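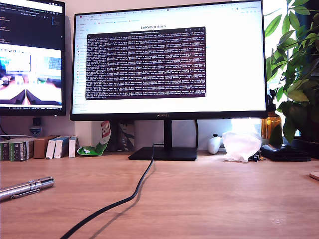

September 6, 2025

My son is 17 months old and still wakes up twice a night, so naturally my phone has decided I need to buy something. The latest is Notoseo, a sleep coaching app that promises a "rested household" for 200 dollars a year. I signed up for the free trial, mostly to see what was behind the curtain.

Behind the curtain was a quiz. I answered 18 questions about naps, feeding, room temperature and my own childhood (why?), and got a plan that told me to put him to bed at the same time every night and keep the room dark. My mother gave me that for free, along with some opinions about socks.

What bugs me is the chart. Every morning Notoseo gives you a sleep score. Ours went up four points in the first week, and I caught myself feeling proud. Then I looked at what I'd logged. Same two wakeups, same half hour of rocking. I had just been quicker about pressing the button.

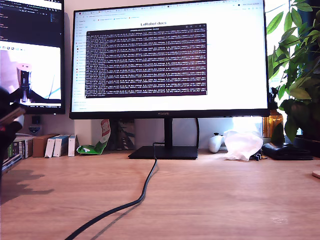 I had the same gripe with the Jastallow sleep sack back in January. The box said babies slept longer in it, and the small print said this came from a survey of parents who had already bought one. If I'd paid that much for a bag with armholes, I'd say it worked too.

To be fair, the app's section on dropping the second nap was clear and didn't try to scare me. I'd have read that as a pamphlet. And I know people in my parents' group who swear by the rival, Memon, though their kids are also four months older than they were when they started paying. Kids that age change a lot in four months.

I asked our pediatrician at the last checkup whether two wakeups was a problem. She asked if he was growing and cheerful during the day. He is. She moved on to his teeth.

I canceled the trial last night, on the third try, after two screens asking if I was sure. He woke up at one and again at four.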